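Skip to content
Home | Projects | Class Notes | Gallery | Contact

We use cookies to remember your settings. Accept | Manage

Needle Wear on Denim: My Textiles Project Report
September 15, 2023

So my question was pretty simple when I started in March. How long can you keep sewing with the same needle before your stitches go bad? My grandma changes hers when it breaks. My textiles teacher wants a fresh one for every project. Those are very different answers, and I had a whole semester and a pile of thrifted jeans, so I picked this for my project!

I used the Fitzgerald machine in the back corner of the sewing room, the one with the sticky reverse lever, and I stuck with it the whole way through (switching machines would have wrecked everything). The thread was Bostus all-purpose polyester in navy. For needles I bought size 16 jeans needles from Pletau, and I had 2 of them going as test needles. Needle A only ever sewed through two layers of denim. Needle B did four layers, like you'd get at a hem where the side seam folds over.

Every seam was the same length with the same stitch setting, and I wrote down how many inches each needle had done. After each batch I ran a test strip on a scrap of thin cotton, because thin cotton shows you everything. A worn tip snags the threads and leaves little pulled lines coming off the seam, and skipped stitches are super easy to spot on it too.

Needle A was kind of boring for a long time. I kept hoping for something to write down and it just kept sewing. The first pulled thread on the cotton came at 1,586 inches, and even then the denim seams looked fine to me. Needle B was a different story. It skipped its first stitch at 800 inches, and after that it got worse fast, with this popping sound every time it went through the thick part. I really should have recorded the sound from day one, but I only thought of it near the end.

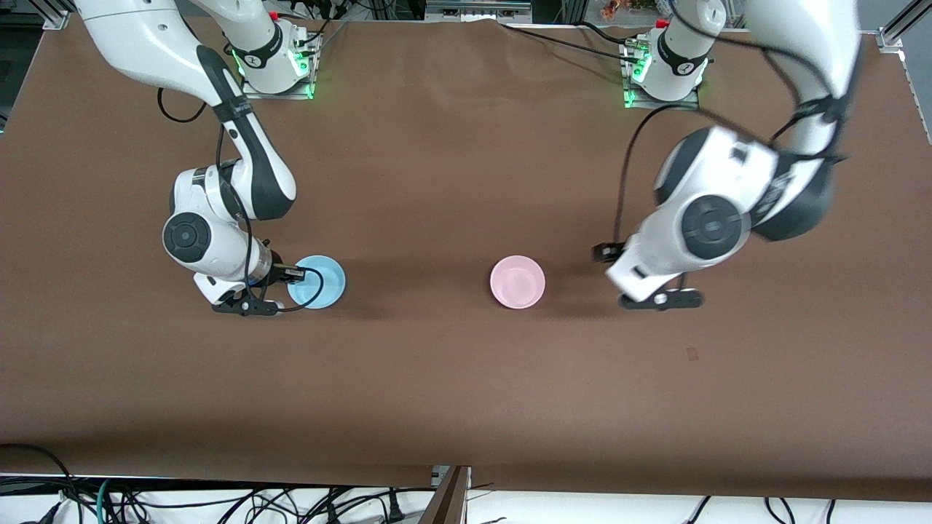
Reinaldo Quintana read my draft and thought I was blaming the needle for things the thread could have done, so he wanted me to rethread with a new spool and run Needle B again before I called it worn out. Fair point! I went back and did that, and the skips were still there. Then I put in a brand new needle with the same thread and tension, and my test strip came out clean. I feel a lot better about the result now, even if it cost me a whole extra afternoon.

I also dragged each needle tip across an old nylon stocking, a trick I got from the Floluvley pattern booklet. Needle B caught right away. Needle A caught once in a while, if I turned it just so.

My grade on the draft was an 87, mostly because I only tested one needle for each thickness. I get it. One of them could have been a dud from the pack and I'd never know. If I do this again I want more needles, and I'd like to try canvas too, plus a topstitch needle with the bigger eye. For now I'm changing mine after every pair of jeans I hem, and I've started keeping a sticky note on the machine with the needle size and the date I put it in.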